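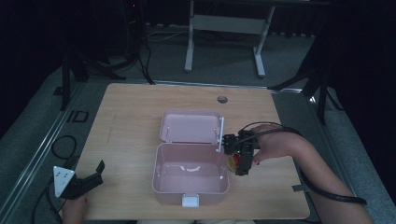 Colle à l'amidon, lot de mai : 2e essai

Repris la recette de Kokasis telle quelle, amidon de blé et eau, cuisson lente. Ute Gerlach jure que la sienne tient trois semaines au frais sans conservateur. J'attends de voir. La mienne sentait l'aigre au bout de cinq jours, et je lave mes pots.

Cuisson 18 min, feu doux, fouet sans arrêt. Passée deux fois au Tamis. Encore des grumeaux au fond, petits, mais sur un papier mince on ne verra que ça.

Essai sur chutes de kozo, bandes pressées sous feutre puis laissées 60 min. Décollement au coin sur la bande B, rien sur les autres. Sarita Bhatia y voit un défaut de pression. Possible. Je penche plutôt pour un encollage trop maigre, c'est moi qui ai tenu le pinceau.

Le registre Durnisau (772 feuillets, dos cassé) attendra. Pas question d'y mettre une colle dont je ne sais pas comment elle vieillit. La fiche Zaki promet « réversibilité totale à l'eau tiède » : j'ai mouillé la bande C, elle est venue avec des fibres. Totale, donc, pas vraiment.

À refaire :
- même dosage, eau déminéralisée
- étiqueter les pots AVANT de les mettre au frigo
- demander à Ute son fournisseur d'amidon, et la date réelle de son pot

Bande B gardée dans la chemise grise, ne pas jeter.

3 commentaires
Partager (2)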